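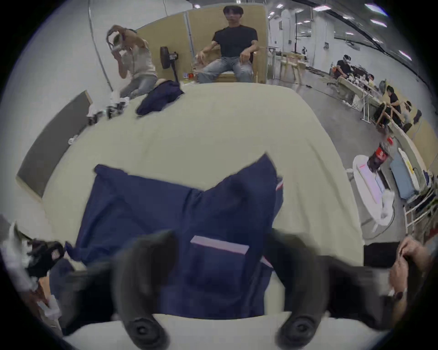 Lunus Match Reports

Version notes, fields and known problems

Lunus is a collection of written soccer match reports from the Brosley District League and its cup, tied to the line-ups, goals, cards and substitutions for each game. It started as a box of club newsletters and a very long spreadsheet, and it has grown into something we're really proud of! If you like lower-league soccer, or you want match writing that doesn't sound like it came off a television ticker, dig in.

Maintainers: Volodymyr Semeniuk (text, transcription rules) and Tuulikki Leinonen (event tables, scripts)

What you get

1723 match reports, one plain text file each
2771 goal records in goals.csv
20 clubs, with every spelling of their names we have met, in clubs.csv
200 reports marked up by hand, sentence by sentence, in the annotated folder

The reports run from a single grumpy paragraph to a couple of pages. The long ones are mostly cup ties, and the replays are wonderful. One writer at Venby Athletic spent four paragraphs on a disallowed goal and one line on the winner, and we kept every word of it.

Getting started

Unpack the archive and leave the folders where they are. The loader looks for clubs.csv in the top folder and stops with an error if it can't find it.

python load.py --reports reports --events events

You need Python 3.9 or newer. Nothing else to install. The loader prints a line for every report that has no matching event record, and there are a few of those, so don't worry when you see them scroll past.

Fields in goals.csv

match_id: the same ID as the report's file name
minute: whole number; added time is written 45+2 or 90+4
scorer_id: a player code, blank when the report doesn't say
team: club code from clubs.csv, always the team that gets the goal
type: open, penalty, freekick, own
source: report, teamsheet or both

Own goals trip people up. The team column holds the side whose score goes up, and scorer_id holds the defender who put it in. Older versions had this the other way round in the cup files, so please throw away anything you built on those.

Minutes

Report writers are not referees. A goal "just before the hour" is stored as 59 with source set to report, and the original words stay in the text if you'd like to make your own call. Where the team sheet gives a minute and the report gives another, we use the team sheet and put the other one in minute_alt.

Hand-marked reports

Each sentence in the annotated folder carries one or more of these tags:

EVENT: something that happened on the field
CONTEXT: league position, form, past meetings
MANAGER: team selection, changes on the bench, post-match comments
CROWD: attendance, weather, noise, pies
OPINION: the writer's own view, and there is plenty

Volodymyr and Tuulikki each tagged all of them separately, then sat down together over the sentences where they differed. The hardest line to draw was between MANAGER and OPINION. "He should have brought the winger on sooner" is OPINION. "He waited until the 80th minute to bring the winger on" gets both MANAGER and EVENT. We argued about that one for most of August and we're happy with where it landed.

Names and privacy

Players and referees appear in the event tables as codes. In the report text, surnames have been replaced with made-up ones, kept the same from one report to the next so you can still follow a striker through a hot streak. Youth games are left out completely. If you think you've spotted a real name that slipped through, write to us and we'll fix it in the next release.

Known problems

Kobzar Rovers and Kobzar Town merged partway through the period. Reports written soon after the merger use either name, sometimes both in one sentence. The merged club has its own code, KOB, and clubs.csv gives the last match played under each old one.

Some newsletters were typed up from photocopies. Missing words are marked [gap].

Postponed matches that were later played have one ID. Abandoned matches keep theirs, and the replayed game gets a new one.

Home wins are written up at greater length than away defeats. No surprise there, but keep it in mind if you're training a summarizer.

Coming next

Goalkeeper saves, if we can agree on what counts as one. Tuulikki also has a first draft of a passing-mention table that links every report to earlier games it refers to, and it's already great fun to browse.

Corrections are very welcome, especially from people who were at the games. Please include the match_id and the sentence you mean.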